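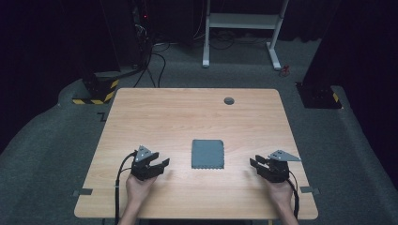 作業台に置いた灰色のパッドと、左右の手に持ったグリッパー

ハセッティ事業所では、10月より布製小物の整形および折り畳み工程について、自動化の準備を進めております。本ブログでは業務の傍ら、現場の一員として感じたことを記録しておりますが、今回はこの準備に伴う職場の変化についてご報告いたします。

当工程ではこれまで、検品を終えた品を担当者が一枚ずつ手で整え、畳んで箱に納めてまいりました。現在はその担当者のうち17名が、交代でグリッパーによる動作の記録に携わっております。両手にグリッパーを持ち、台上の品をつかみ、畳み、元の位置に戻すという動作の繰り返しです。記録した動作は先週末の時点で3,808件となりました。

導入を統括するディヴィナ・エスピリトゥ氏からは、火曜日の朝礼において、記録作業も通常の勤務時間に含めること、ならびに一回の作業は休憩を挟んで区切ることが改めて示されました。指先で行っていた仕事を器具越しに行うため、慣れるまでは肩と手首に相応の負担がかかります。私自身も初日の夕方には、箸を持つのが億劫でございました。

一方で、記録を始めてから、先輩方の手順を言葉で伺う機会が増えました。ノエミ・フィゲロア氏は畳む前に必ず手前の縁を軽く押さえますが、長く隣で働きながら、私はその理由を尋ねたことがございませんでした。薄手の品は縁が先に浮くため、とのことです。現在はこの手順も作業標準書に加えられております。

配置については、来春以降、折り畳みの担当者の一部が検品および設備の見守りに移る予定です。説明会では、歩合に相当する手当の扱いや、夜間の人員が減ることへの懸念が複数寄せられました。手当に関する回答はまだ示されておらず、私としても早期の提示を望んでおります。

なお、トゥヴェッティ棟の見学は、当面の間、午後3時以降に限らせていただきます。記録中の台には手を触れないようお願い申し上げます。次回は、検品へ移る担当者向けの研修内容について記す予定です。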